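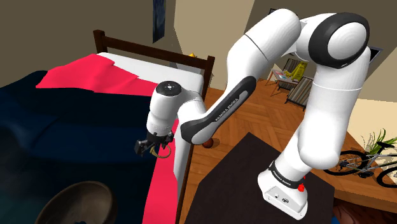
Our arm keeps losing the rope in the simulator. Is it the rope or is it us?

Posted by mossy_kettle in Clubs and Student Projects

Hello all, and sorry in advance for the length of this, I do go on a bit.

I help out with an after-school robotics club (ages fourteen to eighteen, lovely bunch) and this term we're entering the simulated round of the Lulusus tidy-up challenge. The team name is Mfaume, which they chose after a very long argument. The task is a bedroom: the arm has to pick up a loop of rope, carry it across the bed and let it go over a bowl. It's the usual Franka arm, all done in simulation, so at least we can't break anything!

The picking up goes fine. It's the carrying that's driving us round the bend. As soon as the arm swings out over the blanket, the rope starts to jitter, then creeps out of the fingers a little at a time, and by the time we get anywhere near the bowl it's usually on the bed. We've done 100 runs with the same settings and only 19 of them ended with the rope in the bowl. The students have tried closing the gripper harder, which if anything made it worse, and one of them is now convinced that the rope has it in for her.

We also have a wrist view, and I've added one from a run where the grip looked all right to me: 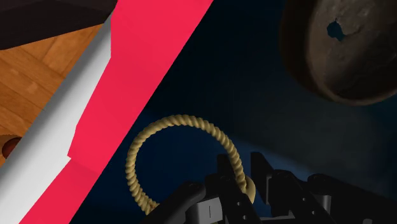
Wrist view, rope held in the fingers.

So is there a setting we've missed, or are we holding it in the wrong place? We have until the end of August, but I'd love them to have something working before they all vanish for the holidays. We're on the school computers, which are not quick, so nothing too heavy please. Thank you so much, any ideas gratefully received.

We use cookies to remember your settings and to see which pages people find useful. By carrying on you agree to this. Manage cookies | Accept

plumduff_and_wires

Oh, I do feel for you, we had a whole spring of this with our own club and I still think of it whenever I see a washing line.

My first guess would be the squeeze. When you close harder on a soft thing in a simulator, the fingers get pushed slightly inside the rope, the solver tries to shove them apart again, and you get that jitter you're describing. Then the jitter walks the rope out of the grip. Try going the other way: drop the gripper force to perhaps half of what you have now, and put the friction on the finger pads up a bit to make up for it. Change one, do a handful of runs, write it down, then change the other. Ours used to change four things at once in their excitement and then had no idea which one had helped (bless them).

Second thing is the time step. If you can bear it on slow computers, halve it, but only for the carrying part. You don't need it while the arm is just travelling to the rope with nothing in its hand, and you'll save yourselves a lot of waiting about.

And do slow the swing down. Our students had the arm whipping round as if it was late for a bus. We put a gentle start and a gentle stop on every move, and raised the path by 5 cm so the bottom of the loop couldn't drag on the bedding. That made more difference than I'd have believed, and it cost us hardly any time on the clock.

As for where to hold it, I wouldn't worry too much just yet. A loop will swing from wherever you pinch it. Just check it's well back between the fingers before you lift, and not right out at the tips.

Do come back and tell us how they get on!

ferret_on_toast

use a different rope model, the default one is rubbish

Viltel_tinkerer

I wouldn't go so far as to call it rubbish, but there is something in that. Have a look at how many segments your rope is made of. The one that came with our Pradari starter pack had 182, and on an old laptop it wobbled like jelly even when it was lying on the floor minding its own business. We made a coarser one with fewer, longer pieces and it calmed down straight away, though it doesn't bend quite so prettily. Do read the challenge rules before you swap it, as I know some rounds let you change the rope and others are strict about it, and I haven't seen this year's for yours.

One more small thing. If you have a log of the finger positions, get the students to plot it against time for one good run and one bad one and lay them side by side. Ours spotted the exact moment when the slipping began, and it was always during the turn of the wrist and never in the long sweep, so we'd been fiddling with the wrong move for weeks. It's a nice job for the quieter ones too, who don't always get a go at the controls.

mossy_kettle

Thank you both, this is wonderful, and thank you to ferret as well! We'll try the lighter grip and the slower swing first, then do the plots. I've had a quick look and we do turn the wrist quite sharply just before the bowl, so I have my suspicions. I still need to find the bit in the rules about the rope. Will report back after our next session.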